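Training centre news
16 Jun 2021

Second simulator bay opens at Tretthorpe in September

The second simulator bay at the Tretthorpe training centre will open to customers in September. Bookings for the new bay are being taken now by the scheduling desk, and crews who already hold a slot in the old bay for the autumn can ask to be moved across at no charge, provided the request reaches us before the end of next month.

The bay holds one full-flight turboprop simulator, supplied by Louro. It arrived in sections in the spring and has been bolted down, powered up and put through the maker's own tests. The motion base and the visual system have both been signed off by our engineering team. What remains is the formal qualification visit, and until that is complete the device can be used for familiarisation but not for checks or type rating credit. Customers who need a check in the first part of September should keep their place in the old bay.

The new device has been set up to match the cockpit layout most of our customers fly. Those with the older avionics fit will stay in bay one. If you are not sure which fit your aircraft has, send the scheduling desk the registration and they will look it up against the customer file.
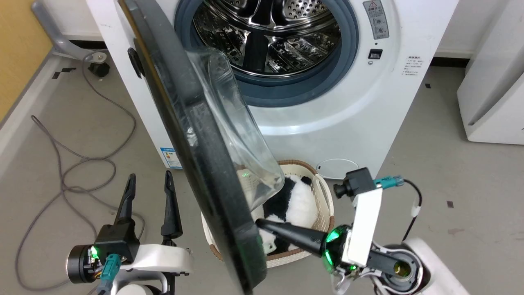 What changes for crews

Briefing rooms 1 and 2 have swapped over. Bay one crews now brief in room 2, on the corridor side, and bay two crews brief in room 1. The door signs have been changed but the maps in the joining letter have not, and letters already sent out show the old arrangement. A corrected map goes out with all new letters.

Report time for a simulator session stays at one hour before the start. A standard session is four hours in the device with a break in the middle. Please bring your licence, medical certificate and photo identification to the first session of each visit. Headsets are provided, but you are welcome to bring your own, and the new bay has sockets for both common plug types on each side of the flight deck.

Night sessions will run in bay two from the outset. The late slot finishes at two in the morning, and the front gate is locked by then, so crews should leave by the side gate next to the cycle racks. Taxis know the side gate as the Mill Lane entrance. The vending machines in the crew lounge are on all night. The canteen is not, and hot food has to be ordered from the counter before it shuts at seven.

Hours flown in bay one

Bay one has had a long run and will carry on. The device passed 3000 training hours under its present motion system this spring. Over the past training year 577 crew members came through for recurrent training and a further 81 completed a type rating course. Both figures are for courses finished and signed off, and do not include people who came for a single familiarisation session or for the ground school only.

The main complaint from customers was the wait for a slot in the winter months. Operators tend to hold their pilots back from training through the summer, and then all want the same weeks. A second device gives us room to offer up to 1000 extra hours in the first year, once it is qualified. Some of that time has already been set aside for regular customers, who have been written to separately.

Maintenance on bay one will move from nights to early mornings in the autumn. Crews with a seven o'clock start may find the engineers still in the bay when they come in to brief. The start time in the device will not change.

Cabin crew: the Resus day

The medical refresher for cabin crew, known on the timetable as Resus, becomes a full day from September. At present it is a half day joined on to the fire and smoke session, and the feedback forms have said for a long time that it feels rushed. The new day covers basic life support, use of the defibrillator, choking, severe allergic reaction and bleeding, with the afternoon given over to practice in the cabin mock-up.

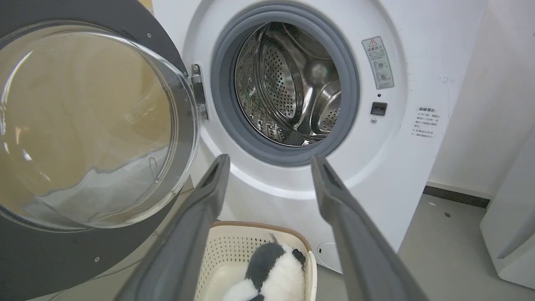

Practice in the mock-up is done in pairs with a third person acting as the caller to the flight deck. Everyone takes each part at least once. The aisle is the same width as on the aircraft and the seats do not come out, so trainees should expect to work kneeling and in a tight space. Trousers and flat shoes are advised. Anyone with a knee or back problem should mention it on the booking form and the instructor will agree another way of doing the exercise on the day.

There is a short written paper at the end of the afternoon. The pass mark has not changed. A trainee who does not reach it can sit a second paper the same day after going over the questions with the instructor, and a third attempt has to be booked as a new visit.

Fire and smoke stays as a half day and can be taken in the morning or the afternoon. Operators who have already booked the old combined day for dates after the change will be contacted one at a time with new dates. Nothing needs to be done until you hear from us. The price of the combined day will be honoured for those bookings.

Instructor posts

We are looking for two simulator instructors for bay two, one full time and one part time. Applicants should hold, or have recently held, an instructor rating on a multi-crew turboprop type. Time as a line training captain would be useful. Standardisation is given in house and takes several weeks, most of it spent sitting in on sessions and then teaching under observation. The full-time post includes a share of the late slots.

There is also a post for a ground school instructor to teach performance, and mass and balance. That post is daytime only and could suit someone who has stopped flying but wants to stay in training. Details of all three posts can be had from the front office, and a short letter with a copy of your licence pages is enough for a first application.

Distance learning

The ground school theory modules are moving to a new online system called Nulodska. Crews due a recurrent course in the autumn will be sent a login with their joining letter. The modules are the same ones as before, in the same order, and results from the old system will be carried over. A module left half finished in the old system will not be, and will have to be started again, so please finish any open modules by the end of August.

Nulodska runs in a normal web browser on a laptop or tablet. It will open on a phone, but the performance charts are hard to read on a small screen. Each module has to be finished before you travel. In the past we have allowed crews to complete the last one in the lounge on the first morning, and we will not be able to do so once both bays are running.

Training managers will get their own login, which shows who has started, who has finished and who has not opened the course at all. Reminder messages go to the trainee first and then to the manager a week before the visit.

Getting here and parking

The car park behind the hangar is open again. Spaces nearest the bay two door are kept for night crews from six in the evening. Please put the permit from your joining letter on the dashboard, as the airfield owner patrols the site and the charge notices do not come through us. The shuttle from the railway station runs on request only and must be booked the day before through the front office.

Slots for both bays up to the end of the year can be requested from the scheduling desk by email or phone. Please give the operator name, the aircraft type, the number of crew and a second choice of dates.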